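Costello offices get "stain-proof" desktops, with a stain

COSTELLO. The refit of the Morska building was sold to staff in November on one promise above all: new worktops that would not mark. The supplier, Watance, has delivered 344 of them at a total cost of roughly $500 apiece. Whether they live up to the brochure is another matter. One pale top already carries a narrow gray smudge, wider at one end and running to a point at the other, in plain view on the bare grain.
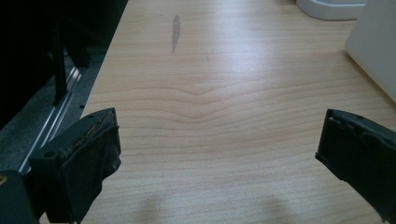 Supplier blames "surface transfer"

Watance says such marks are superficial and come off with the right care. The right care, as it happens, is sold separately. Each department has been offered a kit from Stamico, a Watance partner, for an extra fee. A white plastic box with a hinged lid, black latches and a black handle stood open and empty on a table, a small white dropper bottle beside it.

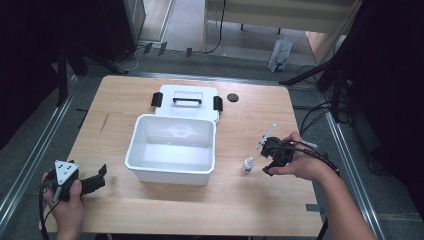 The company has not said who will pay if the marks stay. Its warranty excludes "normal contact," a term it declined to define. A staff petition asking for an independent test has 1,811 signatures, and the building's managers say they will answer it within 2 months.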